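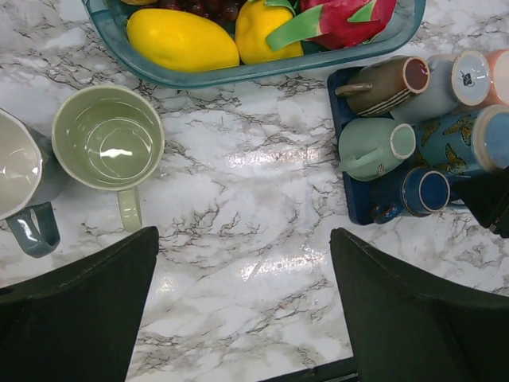
## 3. Sealing and first use

Read this section after the worktop has been fitted and the joints have been filled (section 2). It applies to all Lutik polished worktops, including upstands and window sills cut from the same slab. Matt and leathered finishes take a different sealer and have their own leaflet.

Your sealing kit contains:

- one bottle of Pirum cleaner
- one bottle of Pirum sealer
- white application pads
- buffing cloths
- a pair of thin gloves
- the aftercare card

You will also need a bucket, warm water, masking tape and a plastic scraper. Do not use a metal scraper, even for dried adhesive.

**Note:** Worktops supplied through Trerker showrooms after April are sealed on the face before delivery. Look for a green sticker on the underside, near the front edge. If you find one, carry out 3.1 and then seal only the cut-outs and any edge that was trimmed on site.

### 3.1 Cleaning before sealing

1. Clear the worktop and take out any removable drainer or tap cover.
2. Lift dust and grit with a soft brush or a vacuum cleaner fitted with a brush head. Wiping grit with a cloth can scratch the polish.
3. Remove spots of adhesive with the plastic scraper, held almost flat.
4. Mix some 200 ml of Pirum cleaner into a bucket of warm water.
5. Wash the surface with a well wrung cloth, working from the back edge to the front. Change the water when it turns cloudy.
6. Rinse with clean water and dry with a towel.
7. Leave the worktop uncovered overnight.

Pencil marks left by the fitter normally come off at step 5. If they don't, rub them lightly with a clean white pad and a little undiluted cleaner, then rinse that area again.

**Caution:** Do not use vinegar, descaler or bathroom cleaner at any stage. They dull the polish, and the mark cannot be wiped away.

### 3.2 Applying the sealer

The room should be at a normal living temperature with a window open. Turn off underfloor heating the evening before. Put out pilot lights and keep the hob off until the sealer has cured.

1. Mask off the sink rim, the hob trim and any painted wall that meets the worktop.
2. Put on the gloves. Shake the bottle.
3. Try the sealer on a small patch where it won't be noticed – behind the tap, for instance – and let it dry. Go on only if you are happy with the colour. Veined patterns may look slightly darker after sealing.
4. Pour a little sealer onto a white pad. Do not pour it straight onto the worktop.
5. Spread it in overlapping circles over an area you can reach comfortably. Keep the surface evenly wet for 6 minutes and top up any patch that dries early.
6. Wipe off all the sealer that has not soaked in, using a dry buffing cloth.
7. Turn the cloth to a clean side and buff until it slides without dragging.
8. Move to the next area, overlapping the last one by the width of your hand.
9. Seal the cut edges around the sink and hob with the corner of a pad. These edges take more sealer than the face.
10. Remove the tape while the edges are still fresh.

The longest single piece we supply is 3,388 mm. On a piece of this length it is easier with two people, one spreading and the other buffing. If you are working alone, finish each area completely before starting the next.

**Caution:** Used cloths can heat up if they are left in a heap. Lay them flat outdoors to dry, then put them in the household waste.

### 3.3 Curing

Keep water off the worktop for 3 hours and don't put anything on it during that time. After that you can use it lightly. Full resistance to oil, wine and turmeric takes a few days to build up, so wipe spills straight away in the first week.

Rubber feet on small appliances can leave rings on a fresh seal. Stand kettles and toasters on a tray or a folded tea towel until the week is over.

### 3.4 Checking the seal

Put a few drops of clean water on the worktop near the sink, where wear shows first, and leave them while you make a cup of tea. Dab them off.

| What you see | What to do |
|---|---|
| Water stays in beads, no mark | Nothing |
| Water spreads, no mark | Check again in a month |
| Darker patch that fades as it dries | Let the surface dry overnight, then repeat 3.2 in that area |
| Darker patch that does not fade | Contact Benkirane before applying any more sealer |

Repeat the check twice a year. Kitchens with very hard water may need it more often, mainly behind the tap.

### 3.5 Haze, streaks and sticky patches

Haze is sealer that dried on the surface before it was buffed off. It shows best with a light low down at one end of the worktop, or with the blinds half closed. Under ceiling spotlights it is easy to miss.

1. Wet a white pad with fresh sealer and go over the hazy area. This softens the dried layer.
2. Buff at once with a clean, dry cloth.
3. If the haze is still there the next day, wash with diluted Pirum cleaner, dry, and repeat.

Sticky patches are treated the same way. Do not try to lift them with white spirit, a razor blade or a scouring powder.

Fine straight streaks that remain after this may be polishing lines in the slab. They are not a fault unless they can be felt with a fingernail.

### 3.6 Storing the remaining sealer

Close the bottle firmly and keep it upright, away from frost and out of the reach of children. Write the opening date on the label. Sealer that has thickened or turned yellow should be taken to a household waste site – do not tip it down the sink.

Replacement pads and cloths are sold by Benkirane as a set. Fill in the aftercare card and keep it with your receipt, as you will be asked for the slab number if you make a claim.

Section revised Tuesday, May 12, 2020. Continue with section 4, Sink and tap fittings.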